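Lisari group, method meeting
November, minutes typed up by Deirdre Dolan

Present: Aino, Nomvula, Wian, me. Jin-sol joined at 14:00 and sent apologies for missing the coffee.

We started with the simulated tabletop runs, because Wian couldn't wait (and neither could I!).

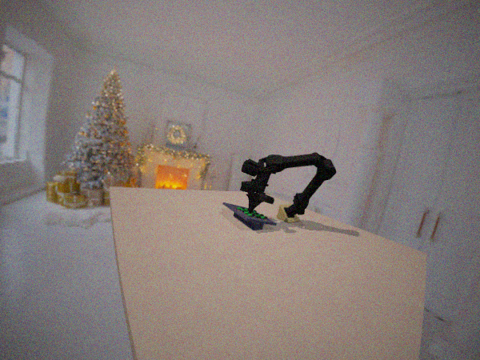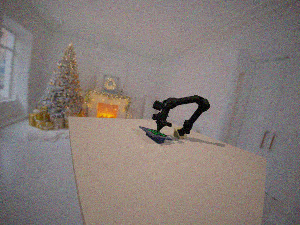 Black arm, navy piece with the green bits on it, living room backdrop.

Wian's idea is to keep the task the same and swap the room behind it, so the policy stops leaning on the background. He's trained on 564 simulated runs so far and wants 1000 before we compare anything. Nomvula asked whether the grain hurts — he thinks it helps, I'm not so sure, and we went round that one for a good while.

Aino reported that the version trained with 8 backdrops did better than the plain-wall one on her held-out set. Lovely news, but she wants it rerun with fresh seeds before it goes anywhere near the Mtshali draft. Agreed.

Actions: Wian to finish the runs. Aino to rerun. Jin-sol to check the shadow settings. I'll book the room at Kustia.

Comments

Nomvula: Can we log the lighting with each run too, please?

Jin-sol: Already doing it — see the shared folder.

Contact: Lisari office, Lundonham | Back to top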